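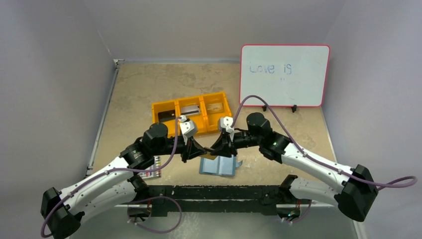 Retico Listening Set for Multilingual Congregations

Price: 650 euros per set, VAT included
Availability: in stock
Made by: Munteanu
Sold and serviced by: Brarkgate

The Retico is a small radio system for interpreting a church service while it is going on. The interpreter speaks quietly into a transmitter, and the people who need the translation hear it in one ear. The rest of the congregation hears the service as usual.

Many churches in Europe now have members who came from other countries, some of them a few months ago and some of them many years ago. They may understand enough of the local language to buy bread and speak with the teacher of their children, but a sermon is more difficult. It has long sentences, old words and names from the Bible which sound different in every language. When the preacher stops after each sentence so that it can be translated aloud, the service becomes twice as long and the thread is easily lost. The Retico was made for these churches. It is also used for baptism classes, members' meetings, funerals and parish council evenings.

What is in the set

The basic set contains one transmitter with a headset microphone for the interpreter, receivers with single-ear earphones, a charging case, a power cable, washable covers for the earphones and a printed guide. The guide is in English, French, Romanian, Arabic, Farsi and Ukrainian. Extra receivers can be ordered at any time and they work with older sets of the same model.

You can use up to 3 languages at the same time. Each language needs its own transmitter, and only the first one is included in the price. The listener chooses the language with a small wheel on the side of the receiver. The wheel has raised dots, so it can be set by touch when the lights are down for Christmas Eve or a prayer evening.

Technical details

Languages at the same time: 3
Range inside a building: 170 meters without walls in between
Weight of the transmitter with battery: 383 grams
Battery: rechargeable, can be replaced by the user
Earphone: one ear, left or right
Microphone: headset, with foam cover
Delay: too short to notice
Hearing aids: neck loop available as an accessory
Warranty: two years

Thick stone walls make the range shorter. In a church with side chapels or a gallery, please put the transmitter in a place from which you can see most of the seats. The interpreter does not need to be in a separate room. A chair in the last row is usually good enough, but choose one that is not beside the heating fan.

Where should the interpreter sit?

We receive this question more than any other. Some churches want the interpreter near the front, so that he or she can see the face of the preacher. Other churches prefer the back, because even a quiet voice disturbs the neighbors. We recommend the back or the gallery, with a copy of the Bible readings and, when possible, the notes of the sermon. Ask the preacher to give the notes the evening before. A few lines with the main points and the verses are already a big help.

If two interpreters share a long service, they can change during a hymn. The transmitter has a mute button on top. Press it once and the light turns orange. Please remember the mute button also during private conversations - the listeners hear everything.

A word from a congregation

Lenuța Nistor interprets from French into Romanian and has used the Retico since it came to her church:

"Before, I was sitting between two families and whispering. The people on the other bench heard nothing and I had no voice left on Monday. Now the families sit where they want. One grandmother asked me to speak slower, and I do it, but the pastor does not speak slower, so I have to leave out some of his jokes. We have also people in the church who were not so happy with a lot of foreigners coming in. I don't say the earphones changed their opinion. But we are all in the same service now, and after the service we drink coffee together and we talk about the same sermon."

Use in meetings about difficult subjects

Several customers bought the set for an open evening on migration, with guests from the town and from different churches. Such evenings can become loud. With simultaneous interpreting, a person who came as a refugee can follow the discussion and answer in it, and does not only hear a summary at the end. For questions from the floor you need a second microphone, which can be connected to the transmitter through the small socket on the bottom. It is called Firkum in our accessories list.

The moderator should ask the speakers to say their name first and to talk one after another. When two persons talk together the interpreter can follow only one of them.

Care and cleaning

Put the receivers back in the charging case after each use. A green light means full. Take off the earphone covers and wash them by hand in warm water with a little soap. Do not put them on a radiator to dry. The receivers can be wiped with a damp cloth.

If you do not use the set for the summer, charge it before you put it away and once more in the middle of this time. Do not leave the case in a car in hot weather.

Accessories

Additional transmitter with headset
Receiver, single
Firkum table microphone with cable
Neck loop for hearing aids
Earphone covers, bag of twenty
Shoulder bag for transport

Prices for accessories depend on the quantity. Please write to us and say how many listeners you have on a normal Sunday and on a feast day.

Borrowing a set

Churches can borrow a set for two Sundays before they decide. You pay only the transport in both directions. If you buy afterwards, the transport to you is taken off the invoice. At Easter and in Advent all loan sets are usually out, so please ask early.

Frequently asked

Do we need a license for the radio frequency?
In most countries of the European Union no license is needed for this type of device. For Switzerland, Norway and the United Kingdom please ask us before ordering, we have a version with other settings.

Can people listen with their own earphones?
Yes, if they have a normal round plug. Wireless earphones do not work.

Does the device translate by itself?
No. A person must interpret. We are asked this often now.

Can we connect it to our sound desk?
Yes. Then the receivers can also be used by members who hear badly and want to listen to the original language.

Can several small churches buy one set together?
Yes, and we can divide the invoice. Please agree between you who keeps the case.

Prices valid from April 2026. Delivery inside the European Union takes one week. Orders from parishes, mission societies and associations can be paid after delivery.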